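Went along to the Bullura open house on the Wednesday, mostly out of spite. Bullura is the converted shoe factory behind the rail yards, sixteen flats, all of them pitched at people who are "done with clutter". I have never met anyone who is done with clutter. I've met plenty of people who put it in their parents' garage.

## Getting in

You book a slot online, and then at the door they ask you to write your name on a paper list anyway. There's a bowl of mints. Our guide was Sólveig Dalsgaard, who works for Vundesano, the outfit that did the kitchens and, as I understood it, most of the brochure. She was friendly and she answered questions, which puts her ahead of every other person who has walked me through a display flat in this city.

The brochure claims "100 per cent considered living". I asked what the number measured. She said it was more of a feeling.

## The hallway and the bedroom

Hallway: narrow. They've put hooks at two heights, one for adults and one for children, and if you hang a winter coat on the top row it covers the bottom row completely. I tried it with my own coat. Sólveig said the children's hooks were also good for dog leads.

The bedroom has a lift-up bed by Görtz with storage underneath. It's well made, I'll give it that, and the gas struts didn't fight me. But you have to strip half the bedding back to get at anything, so whatever goes in there in November is staying in there until you move out. The wardrobe rail is 552 millimetres long according to the spec sheet on the door. I own more shirts than that.

## The kitchen

This was the part I'd come for. Bullura's whole sales line is that the kitchen has been organized down to the last jar, and that you can cook properly in it for two people without a pantry. The material on it runs to four pages. The word "flow" is on all of them.

First thing to say is that the brick is real. They've left a strip of it exposed beside the fridge, and I scratched it with a thumbnail when Sólveig was talking to the couple behind me. Red dust. Fine. I'd still want to know how you're meant to wipe tomato sauce off it, and the answer I got was "a soft brush", which tells me the person who wrote the care guide has never made tomato sauce.

Then the fridge, white inside and out of the glare of any actual use. The pitch is that a smaller fridge makes you shop more often and waste less. Maybe. It also makes you shop more often. The few things they'd stocked it with looked very nice under the light: a little blue tub, a bottle with a green cap, a bag of something pale at the back, water in the door. One of the door bins had nothing in it at all. And a dark bottle with a red cap was lying on its side down low, which is exactly how I keep things in my own fridge, and I didn't pay a consultant for it.

I like glass shelves and I like a clear crisper drawer, because the opaque kind is where celery goes to become soup. No complaint there. What I can't accept is a storage system demonstrated on half a dozen items. Show me that fridge on the Saturday after a big shop, with a roast in it and somebody's birthday cake, and then talk to me about flow.
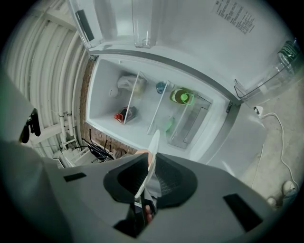
## Cupboards, and the Otier business

The upper cupboards use a pull-down basket system from Otier. You reach up, grab a bar and the whole shelf comes down to chest height. It's clever, and for my mother, who is short and stubborn, it might be worth having. I pulled it three times. On the third go it stuck at an angle and Sólveig had to nudge it with her elbow, in a way that suggested she'd done it before.

It's an upgrade, by the way. So are the drawer dividers, the spice rack and the under-sink bin. I asked for the price of the kitchen as shown and was told someone would email me. I've had two emails since, both inviting me to a wine night.

## Money

Body corporate fees start at $300 a month, which covers the lift, the bike room and a "community shelf" in the lobby where residents leave things they no longer want. On the day it held a bread maker and a jigsaw.

Would I go again? For the Görtz bed, possibly. Parking is bad on that side of the tracks and the café marked on their map has closed.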